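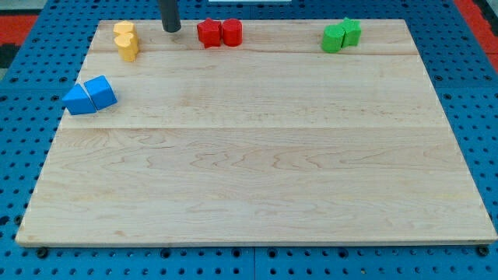 Ignacio Tran asked me last spring whether you could skip the zeroing section if the arm had run fine at the previous meeting, and my answer then was "sure, probably." My answer now is no, please don't! I've rewritten this part of the club guide since then, so if you have an old printout in your binder, toss it and use this one.

Section 5. Setting up the block sorting station

I'm assuming you've already done the power check in Section 2 and that the laptop has Pitkänen on it (that's our control program, and yes, there are two dots over the a, and yes, the folder name has them too, so copy and paste it). If you're new to the club, grab somebody who has run a session before and do it with them the first time. You'll pick it up fast.

What you need

The maple board
The foam blocks, two each of yellow, red, green and blue
The Uder arm with the thin rod tool, not the wide pad
The club laptop
The emergency stop on its long cable
A soft cloth

Placing the board

1. Wipe down the pegboard table. Crumbs under the board will make it rock, and a rocking board gives you a different height in every corner. I lost most of an afternoon to a piece of pretzel once.

2. Set the board down with its long seam running left to right as you face the arm. We always use the same side up. There's a pencil F on the underside (F for Florkthorpe, where our first competition was), so if you can see the F, flip it.

3. Slide the board until it feels flat and steady, then press down on each corner in turn. Nothing should click.

4. Wipe the top with the dry cloth. No spray cleaner, please. The foam picks it up and gets sticky.

Note: The grain in the maple is pretty strong, and the older version of our vision script sometimes took a dark streak for the edge of something. Plalano, the script we use now, handles it much better, but if you get a phantom block in the middle of bare wood, check which script you opened before you change anything else.

Zeroing the arm

5. Put the emergency stop where the person at the laptop can reach it without standing up. Try it now. Press it, make sure the arm light goes red, then twist to release.

6. In Pitkänen, choose Home and wait. The arm takes its time and makes a grumbly noise on the way, which is fine.

7. Choose Park Center. Then use the down arrow on slow to lower the rod until its tip is just above the wood. I use a folded index card as my gauge – it should slide under with a light drag.

8. Pull the card out and click Save Height. If you forget to click, the program will happily keep the old number and you'll be doing this again.

CAUTION: Keep your hands off the board whenever the arm light is green. That goes for "just nudging" a block, too. If a block needs nudging, press the stop, nudge it, and release.

CAUTION: Never lower the rod on the fast setting. It's only a rod and the blocks are only foam, but the board isn't, and the tool mount costs real money.

Laying out the blocks

9. With the arm stopped, put the blocks out in pairs by color. The layout we call "corners" is the one I like for a first run: yellow at the back left, red along the back to the right of center, green toward the back right, and blue on the left side a bit lower than the rest. Leave the whole middle and front clear so the arm has room to push.

10. The two blocks in a pair don't need to match in shape, and it's a better test when they don't. A red star next to a red cylinder is good. It makes people's code think about color and shape as separate things, and you'd be surprised how many first tries mix them up.

11. Let the pairs sit close together. Touching is okay for this layout. If Plalano reports a touching pair as one big block, that's a lesson for the programming team and you should write it in the log exactly as it happened.

Note: Blue blocks on a blue table. I know, I know. As long as they stay on the wood, the script finds them without trouble. If one gets pushed off onto the pegboard it pretty much vanishes as far as the software is concerned, so put it back by hand (stop first!) and mark the run "off board."

The first run

12. In Plalano, click Look. You should get a colored outline around every block. If an outline is missing, change the room lights before you change the settings. Closing the blinds fixes it more often than anything else I've tried.

13. Type a short instruction. Start with something easy like "move the green star to the center." Keep it to one block and one place until you've seen it work.

14. Say "going live" out loud, get a thumbs-up from everyone at the table, and click Run.

15. Watch the rod tip and keep your eyes off the screen. If the tip drags on the wood, or rides so high that it skims over a block, press the stop and go back to step 7.

16. Write down the instruction and what happened, even if what happened was embarrassing. We've logged more than 1,000 pushes now, and the messy ones have been the most useful when we're getting ready for competition.

If something goes wrong

The block spins in place. The rod is pushing off center. This is common with the stars, and a little less so with the cylinders. Let it try again before you step in, then log it.

The block tips over. Usually the rod is too high. Redo the height. The prisms are the worst for this in my experience, and they can settle at funny angles against each other.

The arm stops by itself. Check the cable first, then the message in Pitkänen. If it says "limit," choose Home and start over from step 6.

Outlines jump around. Somebody bumped the table. Ask nicely who it was, click Look again, and if the outlines are still off, reseat the board.

Packing up

17. Choose Home, wait for the arm to finish, and switch off at the wall.

18. Put the blocks back in their bin and check that you have both of each color. A yellow one spent the whole summer under the radiator.

19. Leave the board on the table, F side down, with the cloth folded on top. The next group will wipe it again anyway.

Revised October 2020. Corrections go on the sheet inside the cabinet door, and please write the step number next to them.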